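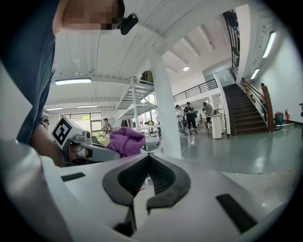

Re: [foremwood-baseball] Old outfield distances at Dawber Park

On Saturday a list member wrote:

> Does anyone on here know how deep centre field was at Dawber Park
> before they moved the fence in? My uncle swears it was 500 feet to
> the flagpole, and that he once saw a ball roll all the way there for
> an inside-the-park homer. I've got a scorecard from the Elerar
> series that says "ground rules as usual" and nothing else, so no
> help there. Also, was there ever a proper fence down the left field
> line, or only the rope?

Oh, I love this question, and I'm sorry to say I think your uncle's been rounding up (mine does the same with fish). I played two summers at Dawber when I was a teenager, badly, mostly in right, and I never heard anybody claim 500 until years after the place was redone. The flagpole was in play though, he's right on that part! It stood inside the fence with an old tire around the base, and if the ball got behind it you were supposed to put your hand up and wait for the umpire. I put my hand up once and the umpire was looking the other way, so the runner just kept going.

As for left field, it was the rope for as long as I was there. A ball under the rope was a double. A ball that hit the rope was an argument. The Vitier team always said it had to be a double as well, and Elerar always said play on, so it depended who was visiting and how loud they were. I do remember 300 painted on a board out past the rope, down the line, but I wouldn't trust it. The same board used to be at the old diamond behind the rink and I'm fairly sure they just moved it over.

I've got a box of programs from those years in the basement – maybe 200 of them, lots of doubles – and one of the early ones has a little map of the grounds on the back with the parking and the canteen marked. I can't remember if it gives distances. I'll dig it out when I've shifted the Christmas stuff that's on top of it.

Does your scorecard have the batting orders filled in for both sides? I'm trying to work out who caught for Foremwood in the second game of that series. The paper's line score has the runs and hits and then the battery for Elerar only. If you could type out the bottom half of the card I'd be really grateful, even if the pencil's faint.

Oh, and to whoever asked last month about trading bobbleheads, that was me who said yes and then forgot to write back. Still keen, still have the shortstop with the chipped cap.

Cheers from a soggy Vitier, where tonight's game is already called off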